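Minutes of the Teleoperation Working Group
2 Jun 2024 | Recorded by Hauke Oltmanns
2 min read

Present: Hannelore Böttcher (chair), Hauke Oltmanns (minutes), representatives of Kettler and Skeltel. Apologies were received from the Budby site.

1. Minutes of the previous meeting
The minutes of the March meeting were approved with one correction. Under item 4, the number of accepted demonstrations should read 54, not 58. The four demonstrations in question had been rejected for missing joint data.

2. Steering wheel input, project Jolen
Ms. Böttcher reported on the use of a racing wheel as an input device for the arm. Under the present mapping, turning the wheel rotates the base joint, and the directional pad on the hub raises and lowers the gripper. The red dial sets the speed limit. The Skeltel representative asked whether operators could change the speed limit during a recording. Ms. Böttcher confirmed that they could, and that the change is written to the log. 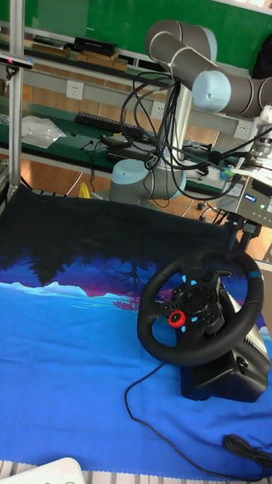
Figure 1. Steering wheel and robot arm at the Jolen bench.

Members discussed whether the wheel should replace the hand-guided method. Mr. Oltmanns noted that operators who guide the arm by hand tend to block the view of the side camera, and that a portion of the March recordings could not be used for this reason. The Kettler representative replied that hand guiding still gives better results for tasks with contact, such as pressing a part into a holder, where the operator needs to feel resistance. The wheel in its present setup gives no force feedback from the arm.

It was agreed to keep both methods. Reaching and sorting tasks will be shown by wheel. Contact tasks will be shown by hand until the feedback question is settled.

3. Cables
The chair asked that the cable from the wheel be routed away from the printed cloth before the next recording block. The Kettler representative also raised the cables hanging from the arm and requested that they be tied along the links, with enough slack left at the elbow for full travel. Agreed.

4. Storage of recordings
The shared archive now holds 2058 recordings across all tasks. Skeltel asked for read access to the wheel recordings only. The request was granted, subject to the existing data agreement.

5. Actions
H. Oltmanns: reroute the wheel cable and tie the arm cables.
H. Böttcher: circulate the written mapping of the wheel controls, including the buttons not yet assigned.
Kettler: send the list of contact tasks to be shown by hand.
Skeltel: name one contact person for archive access.

6. Any other business
The Budby site has asked to borrow the wheel. Deferred to the next meeting.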